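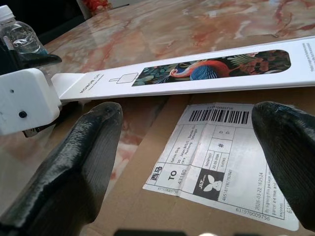 5.2 The open afternoon at Treltholm

The trials in Section 5.1 were run by people who had lived with the system for months and who knew, without having to think about it, how fast to move and when to wait. We wanted to see what happened when people without that experience stood close to the arms and asked for things, and the open afternoon that Treltholm holds every November seemed a kind and natural way to find out. The building is opened to neighbors, families, students from the nearby schools and a fair number of people who have simply followed the signs in from the parking lot, and we were given the long room on the ground floor, where the light from above is strong and there is space for people to stand on three sides of a table.

We set up the two-arm station there with the same parcel-handling task used throughout this paper. An operator teleoperates both arms to pick a packaged item, bring it to a shipping carton, and place or remove it as the visitor asks. The control software was the Ivero build described in Section 3, with no changes except a lower speed limit, which Nasrin Ebrahimi had argued for from the start and which we were all glad of once children began to arrive. Mahsa Zamani and Banafsheh Nikzad took turns as operators. Ehsan Ahmadpour stood with the visitors and did most of the talking, and Mitra Parsa kept the notes on which much of this section is based.

The task is an ordinary one, and we chose it for that reason. Most of our visitors had opened a parcel that week, and they had opinions about parcels. Figure 7 gives the wrist view that was also shown on the large screen behind the table, with the two dark fingers reaching in from below and from the right, a flat corrugated box with its shipping label between them, and a long, slender white product box resting diagonally across it. Visitors liked this view very much, more than we had expected, and several of them stopped watching the arms altogether and turned to the screen. One older gentleman stayed with us for the better part of an hour and gave what amounted to a running commentary on every approach, including a few corrections to our operator that were, on reflection, quite right.

The wrist view is also where the difficulty of the task is easiest to see. A slender box has only a narrow pair of faces that a gripper can close on comfortably, and when it lies at an angle over a second, larger box, its edges compete with the edges and creases of the cardboard underneath. The tabletop in Figure 7 is glossy and marble-patterned, with swirls of rust red, pink, cream and gray, and it throws back glare along its far side. A plain matte surface would have been easier on the perception module. We kept the patterned one because it is closer to the tables people have at home, and because the Pargate baseline had been criticized, fairly we think, for being tested only on matte white. The printed matter adds its own trouble. Shipping labels are dense, high-contrast and often wrinkled, and product boxes carry artwork (a brightly colored bird among leaves and flowers, in the case of the HONOR box in Figure 7) that draws a good many image features away from the outline of the box itself.

Each visitor who wished to take part was asked to make a request in their own words, and the operator carried it out. We gave no list of allowed phrases. Some people said very little ("that one, over there") and pointed, and some gave long and thoughtful instructions with reasons attached. A group of 6 students from one school asked whether they might give a single request between them, each adding a word in turn, and we let them, though we have left that episode out of the analysis. Requests that called for the arms to leave the table area were politely declined, and the visitor was invited to try again.

The recordings from the afternoon were added to those from our own sessions, giving 3,228 episodes in all. After removing those in which the recording had stopped early or the wrist stream had dropped out, 3,203 remained, and these are the ones used in Section 6. The visitor episodes differ from ours in ways that we could feel at the time and can now describe a little better. The pauses are longer. The operators approached more slowly, and both of them later told us that they had been very aware of being watched and had tended to line up the fingers twice before closing them. Banafsheh Nikzad also noticed that she explained herself aloud while she worked, which she does not do when alone, and she believes that this changed the order in which she used the two arms.

We spoke afterward with about 50 of the visitors, mostly over tea at the other end of the room. These were friendly conversations and we don't want to lean on them too hard as evidence, but two matters came up often enough to deserve mention. The first was that people wanted to know beforehand which arm was going to move. They didn't mind the arms being slow, and they didn't mind a second attempt, but they did mind being surprised. The second was that they had trouble connecting the wrist view to the table in front of them, even those who enjoyed it. Left and right on the screen seldom agreed with left and right from where they stood, and Ehsan Ahmadpour spent a good part of the afternoon turning visitors gently by the shoulder until the two made sense together.

Both remarks found their way into the later design. The small lamp on each forearm, lit shortly before that arm moves, was put together by Mahsa Zamani following the visit and is used in all the trials reported from Section 6 onward. The display has been given a simple overhead sketch of the table with the wrist camera's direction marked on it, following a suggestion from the Ghaffari workshop, where a similar sketch had been tried with crane operators. We haven't yet measured whether the sketch helps newcomers, and we hope to do so at the next open afternoon, if Treltholm will have us back.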